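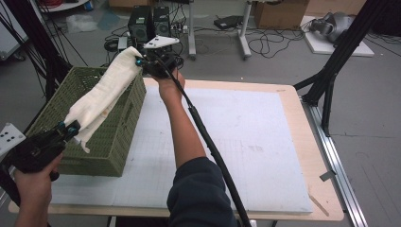
Cream cloth over the green basket

Towels gone stiff and a bit sour, hard water to blame??

Moved to a place on bore water in July and every towel we own has gone like cardboard. White ones worst. Front loader, 32 minute quick wash, whatever powder is on special. They smell ok off the line but musty as soon as you dry yourself. Have tried more powder, no better. Don't want to buy a whole new set. Is it the water or am I doing something dumb?
Posted by Plindden

Replies

Nidon
Bit of both I reckon. More powder is making it worse – it doesn't rinse out in a short cycle and hard water leaves scum on top of that. Try this:

Half the powder you use now. Longest warm cycle, extra rinse on.
No softener at all, it coats the loops and they stop soaking up.
Once a month a hot wash with washing soda, nothing else in the drum.
Give them a hard shake before they go on the line, and another when you bring them in.
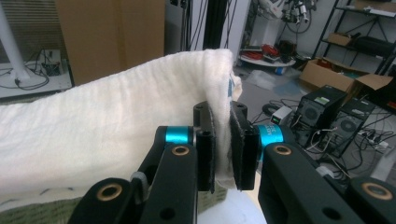

Folding and storing

Don't put them away even slightly damp. I leave mine over a chair till evening, then loose folds, not jammed into the cupboard. Took 13 washes before ours came good so dont give up after two.

Arnar Lykkegaard
Just use vinegar. Works for me.

Cuypers
Careful with vinegar every wash, the bloke who serviced our machine said it's hard on the rubber seals. Now and then is fine. Also clean the door seal and the filter, half the time that's where the musty smell is comming from. And if you've got a dryer, ten minutes at the end fluffs them up heaps. Cheaper than a water softener, we got quoted 4,000 for one and laughed.

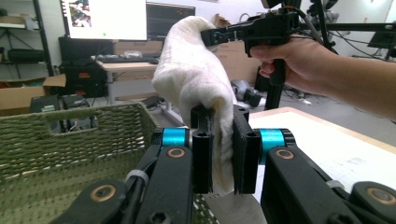
White towel, nice and fluffy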